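Home Syllabus Handouts Labs Staff

Search this course Go

Handout 4: House Rules for Tabletop Manipulation

Course notes by Milagros Bautista, with corrections from Maarten Martens

Welcome to my favorite handout of the term! By now you have all read the safety sheet and passed the stop-button check, so I'm going to assume you know where to stand and what to do when the arm does something you didn't ask for. What we cover now is good practice at the table: how to set up a trial, how to run it the same way twice, and how to write it down so that someone in another building can repeat it. It sounds dry. I promise it isn't, once you've watched two teams argue for an hour over whether they ran the same test.

1. The table comes first

Before anyone touches the controller, settle the layout. Our rule, which goes back to Abílio Marinho's first version of the lab manual, is that every object in reach of the gripper must be on the trial sheet, including the ones the task never uses. Those extras matter a great deal. A marker lying near the target changes which approach paths are safe, and a bowl changes how high the arm has to lift.
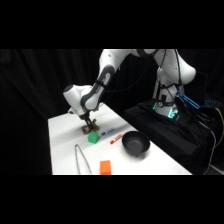 Fig. 1. Gripper closed on a small brown object, with markers, a cube, tongs and a bowl also on the table.

Write each object down with a plain name and a color. "Green cube" is good. "Block" is not, because next week there may be two of them. If an object can lie in more than one direction, note which way it points (for a marker we give the direction of the cap).

2. Names for the parts of a trial

We use four words and only four: reset, approach, grasp, place. A trial starts at the end of the reset, with the arm still and hands clear. The approach ends at first contact. The grasp ends when the object has left the table, and the place ends when the fingers have opened and backed away. Teams love to invent extra phases – please don't, or your sheets can't be compared with anybody else's.

3. Soft objects

Rigid blocks are kind to beginners. Fabric and plush are where the fun starts, and where the rules get a bit longer. A soft toy has no single correct grasp point, so the sheet has to say where you meant to hold it and where the fingers ended up. Those are two separate boxes. Fill in both, even when they match.

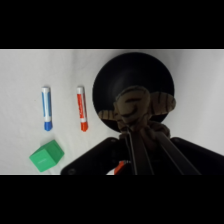
Set the closing force before the trial and leave it alone for the whole batch. If you raise it halfway through, you have started a new batch and you need a new sheet. The same goes for finger pads: swap them between batches, never inside one. Ilídio Caldeira lost 18 good trials last December to a pad change that went unrecorded, and he has kindly let me mention it every term since.

Check for loose ears, tags and threads as well. Anything that can hang below the fingers should be counted in the clearance, so measure from the lowest point of the toy and set your lift height from that.

4. How many trials?

A full batch is 100 trials, and yes, you report all of them. A dropped object is a result. A trial may be struck out only for a reason on the list at the back of the manual, and both partners have to initial it. In the Stalla exercise, the class before yours ran 182 trials across two tables, and 19 were struck out, each with a reason and two sets of initials. Beautiful paperwork! I still show it to visitors.

5. Between trials

Bring the arm up to the hover position, stop it, and only then let a person reach in. Put the objects back by the layout card and have your partner read the card aloud while you do it.

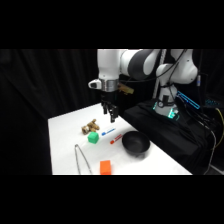
Can we nudge an object back into place while the arm is hovering, if it's only a tiny bit off?
Only after the motion hold is on and your partner has said so out loud. The size of the correction makes no difference to the rule, and a nudge made without the hold goes in the incident log.

6. What to hand in

One layout card, one trial sheet per batch, and half a page on what surprised you. I read the half page first. Gonçalo Matos will collect everything at the lab door until 4:30 p.m.

Related handouts
Handout 3: Stop Buttons and Where to Stand
Handout 5: The Zariņš Layout Card, Filled In
Reading: Costov Notes on Repeatable Trials
Lab sheet: Jerkach Gripper Pads, Care and Cleaning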